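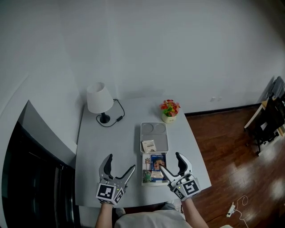 My brother-in-law Baltazar asked me over dinner in July when he could buy a robot that would unload his dishwasher, put the groceries away and maybe match the socks. He wasn't kidding, he had a budget and everything. I told him to keep his wallet closed for a while, and then we argued about it until the ice cream was soup.

I've been poking at this stuff as a hobby for 3 years now, and my answer keeps changing a little. Floors, sure. Mowing, mostly. But anything that involves picking up a thing you haven't picked up before and putting it somewhere sensible? We're still a long way off, and I think people underestimate how much of housework is exactly that.

Take a box of coffee packets. You've got your drip coffee in its blue package, some smaller packets next to it, a paper sachet lying half on top, all sitting in a white box with the lid propped open. You or I would tidy that while talking on the phone. Now try it with two pairs of fingers and no skin! I mean it, try it with kitchen tongs, one in each hand. Packets are slippery and flat, they bend when you squeeze them, they slide under each other, and when you pull on the bottom one the top one comes along for the ride. I tried it at my own counter and it took me 11 minutes to move a dozen tea bags from one tin to another. My daughter thought this was the funniest thing she'd ever seen.

And that was with my brain running the tongs, which is sort of the idea behind the hand-held grippers. A person does the chore while holding the same kind of fingers a robot would have, the motion gets recorded, and a machine learns from a big pile of those recordings. I like it a lot more than the old way of programming every move, because you get all the little human cheats for free (nudging a packet against the wall of the box so you can get under it, for one).

Whether it's enough is another question. I watched a demo from a small outfit called Vundano where the arm had learned from 2,000 tries at packing a box. It did fine with the box it knew. Then someone swapped in a deeper one and it kept letting go too early, plop, plop, plop. A friend who works at Rangel, where they pack gift sets, says they looked at two arms for the packing line and sent both back. They still have 5 people at the table and the table goes faster. For the heavy cartons at the end of the line they use a machine from Bament, and everybody loves that one.

So I told Baltazar he might get sock matching before dishwasher unloading, since a dropped sock doesn't need sweeping up. He says he'll wait for the dishwasher. He also wants it to be quiet, and to not look at him.

I've ordered a cheap gripper kit from Cemov to play with over the fall, and I'm starting with tea bags again. If you've got one already, tell me what you put on the fingertips, the rubber I've been looking at gets mixed reviews.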